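Gernuvska Forum > Manipulation > Perception and planning
Thread: Corner detection on fluffy cloth, or, my planner has opinions

plinth_wobble
2025-02-07
Long post, sorry. I'm on the towel problem again. The pipeline is the usual sort of thing: wrist camera in, segmentation, a corner proposal network, then a planner that picks a grasp and hands it to the controller. On tea towels it behaves like a well brought up child. On anything with a pile it goes to pieces.

The trouble starts with the crumpled state. The network was trained on 2,000 labelled frames, nearly all of thin cotton, and it has learned that a corner is a sharp bend in an outline. A plush towel in a heap has sharp bends wherever it likes and hides the real corners underneath.
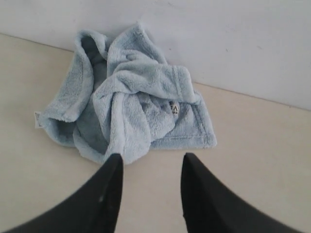 So I get a handful of candidates, all scored within a whisker of each other, and the planner picks whichever is nearest the gripper. It is very loyal to whatever is nearest the gripper. I've tried adding a hem feature (stitching ought to be easy to find, you'd think) and it does help, until it locks on to a care label and decides that this is the most corner-like thing it has ever met.

Has anyone got hem detection working on microfibre, or should I give up and fold napkins for a living?

mossgate
You've got a ranking problem, not a detection problem. If the true corner is in the candidate list at all, leave the network alone and fix the scoring. What does your cost function look like?

plinth_wobble
Distance plus a reachability term plus a fudge factor I set last August and have been afraid to touch.

mossgate
There's your answer, then.

oddsocket
Disagree with mossgate. We run Skilirell on top of our planner and spent ages tuning the ranking, and the gain was tiny. What moved things was looking again from a second wrist pose before committing. Two views 30 degrees apart and most of the false corners fall over by themselves. It costs you time per pick, but so does grabbing the middle of a towel and waving it about like a flag.

plinth_wobble
Might try that. To be fair to the thing, when it chooses properly the rest of the stack copes. The grasp pose comes in low, the jaws shut on the fabric and you get a decent bit of corner sticking up above the tips.

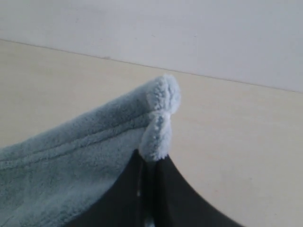

What I can't do is tell the software that this is a good grasp. Jaw width is useless as a success signal because pile squashes to next to nothing, so a proper pinch and a mouthful of fluff give me very similar numbers. I logged 153 attempts and the two histograms sit on top of each other like a pair of drunks.

tern_and_tern
Use motor current while closing, not the final width. The slope is different for a folded double layer. Sample at 200 Hz or you'll miss it.

oddsocket
Only if your gripper reports current honestly. Ours rounds it to something decorative.

tern_and_tern
Then filter it.

oddsocket
You can't filter information back in.

plinth_wobble
Please take it outside, both of you. The other half of my misery is approach height. The depth estimate lands somewhere inside the pile, and the planner treats the top of the fluff as solid on one run and as thin air on the next. I've put in a fixed offset per fabric type. It's horrible, and it also means I need to know the fabric type, so now there's a classifier whose only job is to feed a number to a hack.

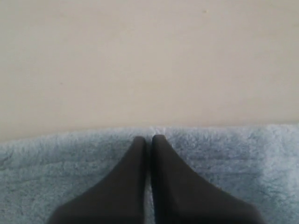 Baranauskienė reckons the offset should go altogether: come down slowly under force control, stop at a contact threshold, and let the depth camera have no say in the last bit of travel.

mossgate
Seconded. Depth on fuzzy surfaces is a rumour.

tern_and_tern
Force control is fine if your threshold is above the noise floor of the wrist. On a light arm it often isn't, and then you stop in mid-air and close on nothing with great confidence.

plinth_wobble
I have seen it close on nothing with great confidence. Didn't need force control for that.

OK, plan for now: second view first, since it's only a planner change, then the current slope thing if the driver lets me at the raw values. The Nastus wrapper only exposes the final width, so I'll have to go round it. If anyone has a fork that publishes current, shout.

oddsocket
I've got one, but it's against the old message format. You'd have to rebuild the controller node as well. Want it anyway?

plinth_wobble
Go on then.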